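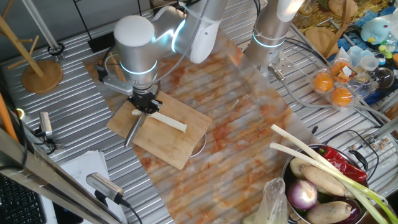 Carpal tunnel syndrome usually starts with tingling in the thumb and the first two fingers, and it is often worse at night. The median nerve runs through a narrow passage at the wrist alongside the tendons that bend the fingers. When the tissue there swells, the nerve gets squeezed. Shona Buchanan first noticed it in October, lying awake and shaking her hand over the side of the bed. By the spring she was having trouble in the daytime as well, mostly in the kitchen. A long, pale stick of food on a wooden board, like the one in the photograph, was the sort of thing she could no longer pinch firmly enough to cut.

She put it down to getting older and left it for months. That is common. The numbness comes and goes at first, and people get used to dropping a cup now and then. The trouble is that a nerve under pressure for a long time may not recover fully, and the muscle at the base of the thumb can begin to waste.

The first treatment is normally a splint that keeps the wrist straight during sleep. It has to be worn every night for several weeks before anyone can say whether it is helping. Buchanan's was a Stilard, bought from a chemist, and she found it hot and too long for her forearm. She cut the lining back and carried on. 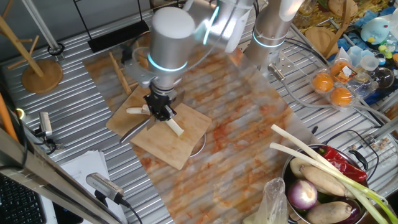

Small changes at home can take some of the load off while the splint does its work. Thick handles are easier to hold than thin ones, and a sharp knife needs less force than a blunt one. It also helps if the board doesn't slide. Setting it on a mat, as with the marble-patterned one under this board, is one way to go about it, and a damp cloth is another. Heavy pans are best lifted with both hands, and long jobs broken up. Buchanan allowed herself 10 minutes of chopping and then sat down.

If the splint does nothing, a steroid injection into the wrist may be offered. Relief can last for months, though for many people the symptoms come back. Surgery is the next step. The surgeon cuts the ligament that forms the roof of the tunnel, usually under local anaesthetic, and most patients go home the same day.
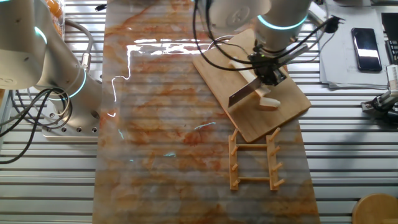

Innes Dow had the operation on his right hand and said the tingling had gone by the next morning, but that his grip took far longer and the scar was sore whenever he leaned on it. He would still have it done again. He is now waiting for a date for the left.

Buchanan had an injection in the end and sleeps through most nights. She keeps the splint in the bedside drawer.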